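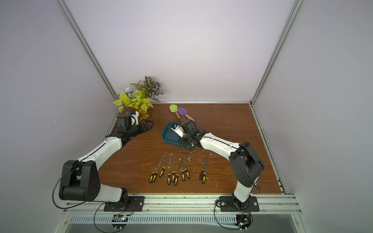 Dendham File Tray is a set of two-arm manipulation episodes recorded to compare two arm controllers, Garon and Bollaren, on the same hardware and the same task. The task is to pick needle files off a table and put them in a shallow plastic tray. Both arms are bolted to the front rail and can reach the tray in the middle, so they share a good deal of space there. The files have thin metal shafts and thicker black and yellow handles, and a grasp on one end behaves quite differently from a grasp on the other. That difference was the main thing we wanted the controllers to cope with.

Status: first release. File layout may change before the next one. Episode numbers will not.

Contents

2,012 episodes over 16 sessions
262 episodes held out for testing
413 episodes marked "assisted" (operator took over at least once)
Three video streams per episode: one fixed view, one wrist view per arm
Joint positions, commanded positions and gripper opening for each arm
Controller name and version in every episode header

The assisted episodes are spread over training and test. To leave them out, filter on the assisted field in episodes.csv. The time of each takeover is in events.csv.

How the comparison was set up

Each session was run with one controller from start to finish, and the controllers took turns from session to session. Swapping within a session was tried in October and dropped. Garon needs a full homing cycle on start-up, and the waiting upset the order of the layouts.

The operator placed the files by hand before each episode, following a printed layout card. The number on the card is stored as layout_id. Some layouts start with files already in the tray and the rest on the table, so don't read an episode's first image as an empty-tray start unless layout_id says so. The tray itself was not fixed down, and its angle varies.

The grippers are parallel jaw on both arms, with the same black fingers throughout. Softer fingers have been ordered and will get their own release.

Wrist cameras

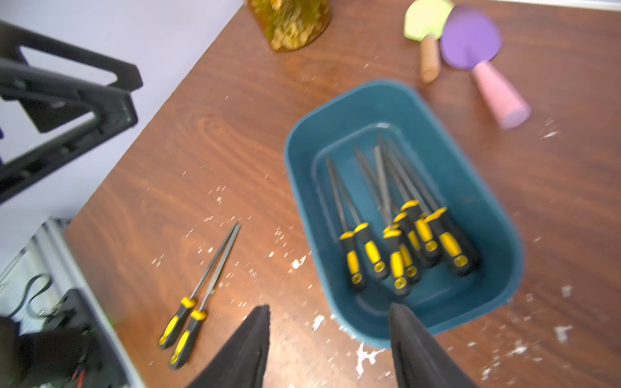 Wrist view, with the two gripper fingers at the bottom and files both in the tray and on the table.

The wrist streams are the most useful ones for grasping and the hardest to work with. Thin shafts smear when the arm moves, and a bundle of crossed files can look like one shape. We kept the blurred images in. If you want sharp images only, blur_score in frames.csv is a fair guide, although it scores too high on images that are mostly bare wood grain.

White specks on the tabletop show up in all views. A simple detector trained on a small part of the data picked them up as handle ends now and then. Training with the fixed view as well cured most of that.

The two overlapping toy tools, green and purple, and the plant by the back wall are not part of the task. No episode asks for them to be moved.

Notes on the controllers

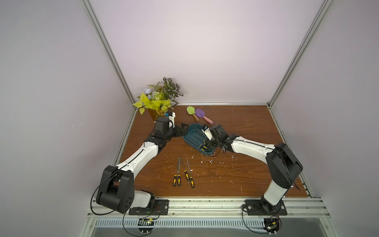

By the Rosenthal bench team, Dendham

Garon is the stiffer of the two. It follows the commanded path closely, and with both arms near the tray, as in the fixed view, that makes planning easier. Its weak point is contact. When a fingertip touches the table it keeps pushing until the force limit trips, and the episode stops. These stops are logged as limit_trip.

Bollaren gives way on contact and seldom trips. It also sags slightly at full reach, so the low handles at the front of the tray are approached from a little under the planned height. We did not correct for this in the logs. The commanded and measured positions are both there if you want to work it out.

Over the whole set, Garon was quicker on single files lying apart, and Bollaren dropped fewer files when two lay side by side. We would not read much into small gaps. The operators knew which controller was running, and they got better as the sessions went on.

Known problems

Left wrist stream drops frames in the first session. Missing frames are listed, not filled.
Gripper opening is offset on the right arm after a finger change. See calib/right_gripper.txt.
A cable looping from a wrist sometimes crosses that arm's wrist view.
Clocks on the two arm computers drift apart over a long session. Use sync_time, not host_time.

Use

Free for research and teaching. Please give the release number when you report results, and say whether assisted episodes were included. Errors in the labels can be sent in through the issue tracker with the episode number and the stream name.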